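November 1, 2020

Ethylene sachets, storage trial, second check. Writing this up before I talk myself into liking the numbers.

Background for whoever reads this after me: Fultico sells a sachet that is supposed to soak up ethylene and keep fruit firm longer. Their sheet has a nice curve on it and no error bars. It doesn't say what fruit, what temperature, or how many pieces. I asked. The reply from their Noltport office was the same sheet as a PDF.

Setup is the same as last time. 148 apples from the Stavstead orchard, one variety, one pick, split at random into two lots. One lot in lidded crates with sachets, the other in the same crates with dummy sachets (same paper, filled with washed sand). Cold room set to 4 °C. Crates swapped between shelves every few days so the fan side doesn't favor one lot.

Things I already don't trust:

- The cold room display says 4 °C at all times, including when the door is open. I've put the spare logger on the middle shelf and will go by that.
- Penetrometer reads high for the first few punches of the morning. I now throw away the first three on scrap fruit. Last check didn't do this, so last check's firmness numbers are soft evidence at best (yes, I know).
- Whoever did the punching at the first check knew which crates were which. This time the crates got letter codes and the key stayed in the drawer until the readings were in.

Result: the sachet lot came out a hair firmer. The gap is smaller than the spread between two punches on opposite sides of the same apple. At the first check, unblinded, the gap was bigger. Draw your own conclusion, I have drawn mine.

Weight loss shows no difference between lots that I would defend in front of anybody. One sachet crate lost more than the rest, but its lid has a crack at the hinge, so I've flagged it and kept it in the table with a note. Dropping it would make the sachets look better and I want a reason better than that.

Ethylene readings: the handheld has not been calibrated since we moved benches. It gave me 300 ppb in a sachet crate, then a fresh zero, then something else again in the same crate with the lid shut the whole time. Not entering any of it. Either we get cal gas or we stop pretending we measure this.

Taste. I was against doing it and still am, mostly. Eating apples from a paper-lined bowl and voting on crunch is not a measurement. People like red ones. They also like whichever one they eat second.

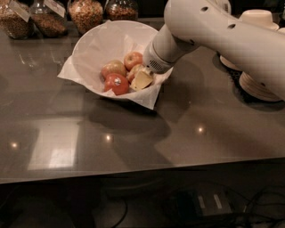
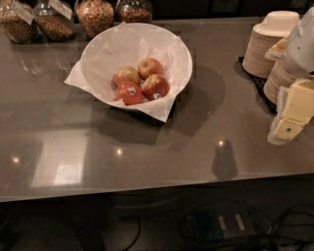 If we must have a panel, then peeled, cut, same size pieces, coded cups, and water in between. And more than one sitting. Otherwise I'd leave it out of the report entirely, because it's the part that Fultico will quote.

Shokri method for starch (iodine on the cut face, score against the chart) looks more useful than anything above, and it's cheap. Trouble is the chart we have is a photocopy of a photocopy and the middle three scores look identical. Need a clean one before the next check.

Cost so far, sachets and fruit and the crate lids: 1373. That is a lot of money for a hair.

To do before check three:

- cal gas, or a written decision to drop ethylene
- replace cracked lid, keep the old one with its code on it
- clean starch chart
- re-code all crates, new key
- ask Fultico again for raw data, and ask for the number of fruit this time in the subject line

Logger pulled, battery at half, put back on middle shelf.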